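Requena Sports Hall – Equipment Room and Lost Property Bench
Periodic safety and housekeeping check, with comments

Checked by: Hanan Mahasneh
Second signature: Omid Kermani
Form revision: 3
Items on form: 19

Result key: OK / OK with comment / ACTION / N/A

Section A – Access and floor

1. Door opens fully and closes on its own. OK.

2. Walkway from door to bench clear. OK with comment. A folded net trolley was standing inside the marked line. Moved back to bay 8 during the check. The line is worn at that corner and should be repainted when the corridor is done in September.

3. Floor free of loose cords, straps and shuttle tubes. OK.

4. Lighting even over the bench. OK with comment. One tube flickers on start and settles. Leen Aoun has the replacement on order from Galent.

5. Extinguisher in place, pin and tag present. OK.

Section B – Bench

6. Bench stable under hand load at each corner. OK. Tested by pressing down, no rocking. Leveling feet were adjusted at the previous check and have held.

7. Top surface sound, no splits or raised edges. OK. The covering sheet is smooth. Marks only.

8. Top surface clean. OK with comment. Small dark smudge near the middle. Wipe with a damp cloth, no solvent. Zandel cleaner is not to be used on this surface until the supplier confirms it will not lift the top layer.

9. Nothing stored on the bench that belongs in a bay or in the lost property cabinet. ACTION. See comments below.

Comments on item 9

The bench is for sorting. Articles should be logged, tagged and put away the same day. At the time of the check it was carrying a mix of bags, covers and packing material, with the larger pieces toward the back and right.
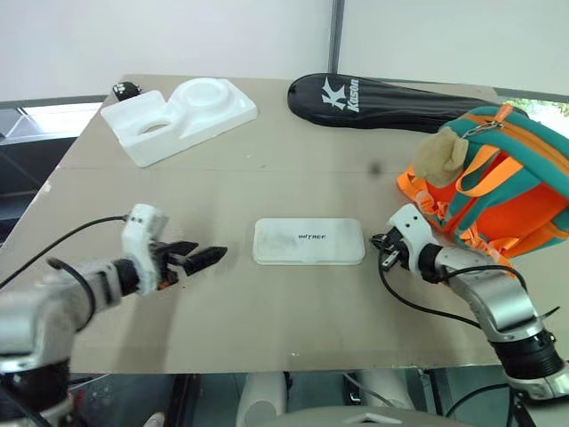 REQUENA, 08/04/2025. Entries for each article follow, in the order they were cleared.

9a. Backpack, teal-green with orange straps and trim, beige plush toy on the zipper clasp. Lying on its side, with webbing hanging down toward the bench top. Loose webbing is a snag point for anyone passing with a trolley. Store upright on the shelf with all straps tucked behind the back panel. Leave the toy attached, as it is the easiest way for an owner to identify the bag.

9b. Racket cover, black, padded, marked Kason. The neck runs under the backpack. Lift the bag off before moving the cover – do not pull it out by the neck. Hang in bay 3, head up. If a racket is found inside, check the shaft for cracks and note the result on the tag.

9c. White plastic case, flat, WITREE printed on the lid. Lid scuffed and smudged, otherwise no remark on the outside. Contents to be confirmed by two people and written on the tag before the case goes in the cabinet. Widad Hamdan to witness.

9d. Molded styrofoam insert, white. Packing material is not lost property. If the matching carton is still in the store, return the insert to it. If there is no carton, dispose of it with bulky waste. Do not break it up in the room, as the beads get into the floor drain.

9e. Small black article with white markings, at the back behind the insert. Log as "small item, black and white" until it has been handled and identified. Bag it separately. Small items left at the back edge are the ones most often missed at closing.

Section C – Shelving and bays

10. Shelf uprights fixed to wall. OK.

11. Heavy items on lower shelves. OK.

12. Net posts strapped. ACTION. Strap on the second post is frayed at the buckle. Post laid flat until a new Skukitz strap is fitted. Hiba Sleiman informed.

13. Racket hooks secure, end caps fitted. OK with comment. One cap missing in bay 3. Fit before 9b is hung there.

14. No items projecting into the walkway at head height. OK.

Section D – Lost property cabinet

15. Lock works, key on board. OK.

16. Log sheet present and legible. OK with comment. The column for time found is being left blank. Please fill it in.

17. Tags and pen available. OK.

18. Articles past holding period removed. OK.

19. Cabinet shelves dry, no food or open bottles. OK.

Actions carried forward

Item 9 – clear bench, log 9a, 9b, 9c and 9e, deal with the insert. Owner: Mahasneh.
Item 12 – replace strap. Owner: Sleiman. Post stays out of use until signed off.
Item 13 – end cap. Owner: Aoun.

Comment from second signature: agreed, except that item 8 should be repeated after the bench is cleared. There is also a tiny white speck near the front edge, to be wiped off at the same time. – O.K.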